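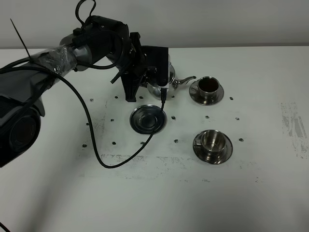 mgillies wrote:
I'd go back to the parallel jaw before spending anything on new fingers. Angular fingertips on a polished round body give you a line contact at best, and no amount of force fixes that.

prundley_pete wrote:
Disagree. We ran printed fingers on stainless for most of last year and they were fine once we glued silicone pads on. 1 mm sheet, cut to shape, contact adhesive. Pads cost next to nothing. What force are you running?

slawek_g wrote:
Original poster here. Force is at 20 per cent, which is as high as I'm game to go with the thin-walled cups. The Pralora gripper only has one force setting per program, so the cups and the teapot have to share it. The Mercado one lets you change it mid-program but it's $1,785 before freight and I've only got the loan unit until April.

prundley_pete wrote:
There's your answer then. Split it into 2 programs and call one from the other. It's clumsy but it works on the older controllers.

mgillies wrote:
Splitting programs costs you a re-home on the Purkum controller every time you switch. I timed it when we did our catering job and it was long enough that the customer complained. Pete, are you on the same firmware?

prundley_pete wrote:
Fair point, no, we're on a different controller altogether. Didn't know it re-homed.

tinlid wrote:
Different question. Is your gripper cable meant to lie on the table like that? I'd bring it back along the arm with a couple of Velcro straps and leave slack at the wrist. A loop that size will catch a saucer sooner or later.

slawek_g wrote:
It's long enough to go back along the arm, I just keep swapping grippers and it's quicker to unplug this way. Will tidy it before I do the full 100 cycles.

mgillies wrote:
Do it before, yes. Cable drag also throws out the force reading at low settings, so your comparison won't be worth much otherwise.

prundley_pete wrote:
Not at 20 per cent it won't. You'd never see it.

mgillies wrote:
I have seen it. Log the motor current with the cable on the table and again with it strapped up, same pose. Happy to be wrong.

slawek_g wrote:
I'll log both and put the numbers up. Silicone sheet is ordered, grey, 1 mm. Does anyone know if the adhesive comes off the Pralora fingers cleanly? They're not mine to wreck.

tinlid wrote:
Use double-sided tape for the trial. Glue it later if you end up keeping them.

Sławomir Głowacki (slawek_g) marked this thread as open, February 2022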